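Women's title fights should be three minutes a round

The card in Plirwood on 18 July 2019 had two women's title fights on it, and both went the distance. Both were good fights. Both were also over just as they were getting good, and I have been annoyed by it ever since.

A women's championship fight is ten rounds of two minutes. A men's championship fight is twelve rounds of three. Put the totals side by side and it is 20 minutes of boxing against 36. The women train for the same number of weeks, make weight on the same scale and get hit with the same fists. Then they are given a little over half the time to win.

The Guzmán fight was the clearer case. She is a body puncher and a slow starter. For the first minute of any round she takes a step in, eats a jab, and takes another step in. By the second minute she has her opponent on the ropes, and that is when the bell goes. It happened in the fourth, the sixth and the seventh. Her opponent walked back to the corner, got a full minute on the stool and came out fresh. Guzmán lost by a point on two cards.
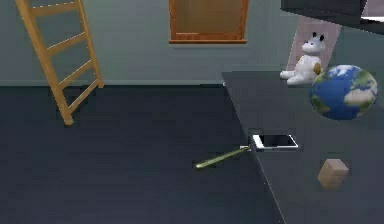
The ringside count had her landing 334 punches to 372 for the winner. I don't put much weight on punch counts, and a longer round might not have changed the result. But a short round pays the boxer who is busy early and moves well, and it costs the one who needs time to break somebody down. That is a rule picking a style, and I don't think a rule should do that.

People who defend the two-minute round usually start with safety. I take that seriously. More minutes mean more punches, and a tired boxer gets hurt more easily than a fresh one. What I don't accept is that this is an argument about women only. If 36 minutes is too long for a woman at 118 pounds, somebody needs to explain why it is fine for a man at 118 pounds. If it isn't fine, shorten his fight too.

The other argument is that short rounds make for a faster pace, and fans like pace. Some do. I sat through a men's ten-rounder at Drudano last October that had less action in it than any single round Guzmán has boxed. But pace is a thing boxers choose, and learning when to spend energy and when to save it is a big part of the sport.

Then there is the money. Promoters pay by the fight, but they talk about it by the minute, and I have heard "they only do 20 minutes" used as a reason for a small purse more often than I can remember. One of the women at Plirwood was paid less than a man in a six-rounder on the same bill. Dirklow Promotions put her face on the poster – his wasn't on it – and sold every seat in the building, at 40 dollars for the cheap ones.

I would not force it on anybody. Let both corners agree to 3 minutes in the contract, with ten rounds as the limit to start with, and have the sanctioning bodies treat the result as a full title fight. Boxers who prefer two can keep two. My guess is that within a couple of years most of the champions would be asking for the longer round, and the ones with heavy hands would be asking first.

Guzmán wants a rematch and I hope she gets it. I would like to see what she does with the third minute.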